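Raltow 共享工坊的收桌子机器人，仿真这一关总算能跑了

2018年12月20日

先报个好消息：我们在 Raltow 共享工坊折腾了大半年的那个“收桌子”项目，代号 Bastham，昨晚终于在仿真里从头到尾跑完一整轮，中间没有报错！我当时正在隔壁啃三明治，听见 Chathurika Dewan 在里屋喊了一嗓子，还以为又是谁把咖啡洒键盘上了。

给没跟过前面几篇的朋友补一下课。Bastham 是今年六月开的头，起因特别俗：工坊那张公用大桌子老是没人收，螺丝刀、胶枪、谁家小孩的手工，全堆在一起。有人在群里开玩笑说干脆做个机械臂来收，结果真有人报名，一共八个人，从焊过电路板的到只会写网页的都有（我属于后一种）。大家凑了3562镑，说好先把程序在电脑里调通，再动手做实物，免得钱花完了桌子还是乱的。

这个顺序是 Amirhossein Khosravi 定的，一开始我挺不服气，总觉得对着屏幕调半年很没劲，做手工嘛，手上总得有点木屑才像样。后来我改主意了。光是“手臂伸过去的时候别蹭到桌边”这一件事，我们就在仿真里跑了3277次，记录都存在工坊那台旧机器上。要是换成真家伙，桌边早就被啃成锯齿了，我那点钱也早赔进去了。

这个月主要改了两处。一处是抓取的角度，以前夹爪总想从正上方往下扣，碰到又细又长的东西就容易算出很别扭的姿势，现在程序会先看东西是朝哪边躺着的，再决定手腕怎么转。另一处是起始位置，夹爪每轮都先停在桌子外侧，确认完桌上有什么再往里走。听着是小事，Chathurika 改这一处改了整整两个晚上，中间还把坐标方向弄反过一回，手臂认认真真地对着墙收了半天空气，我们笑到肚子疼。

也有没弄好的地方，我就不藏着了。薄的东西还是难，夹爪指尖得贴着桌面走，稍微低一点就判碰撞，高一点又夹不着。Amirhossein 想给指尖加一层软垫，我投的是另一票，先拿小铲子那样的附件试试。两边现在谁也没说服谁，打算各写一版，跑完看数据再吵。

实物那边也动了。底座的料是从 Olivares 那家店订的，已经到了，暂时堆在门口（进门请抬脚，我已经绊过两次）。我们先做一台小号的桌面臂，自己打印外壳，自己接线，尺寸和力气都远远比不上仿真里用的那台，所以程序还得按小臂的尺寸重新调一遍。预计开春前能把底座和第一个关节立起来。接线那天需要人手，会拧端子的请举手，不会的我也可以现教，反正我自己也是上个月才学会的。

顺便说一下，工坊的邮件列表现在有超过135个人了，比夏天热闹不少，Burnley 那边还有两位朋友写信来问能不能要一份场景文件。可以的！等我把文件夹里乱七八糟的命名收拾干净就发，现在里面还有叫“最终版真的最终版”的东西，实在不好意思拿出手。

下一轮测试的场景是我负责摆的，我故意没放方方正正的积木，那种早就收得很顺了。仿真里还是那台白色的 FRANKA EMIKA 手臂，立在桌子右边的深色方台上，桌面上就留了两样：一只摊开翅膀的橙色小蝴蝶，还有一支斜躺着的紫色细长工具。蝴蝶考的是薄，紫色那支考的是手腕转角，正好对着上面说的两个老问题。椅子和地上那几块深棕色木块先不归它管，程序只认桌面上的东西。我押它先拿紫色的，Chathurika 押蝴蝶，赌注是一包饼干，结果下一篇告诉大家。
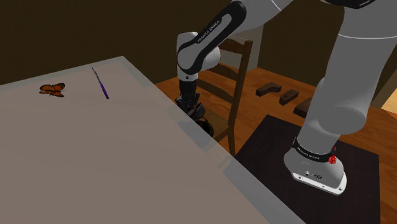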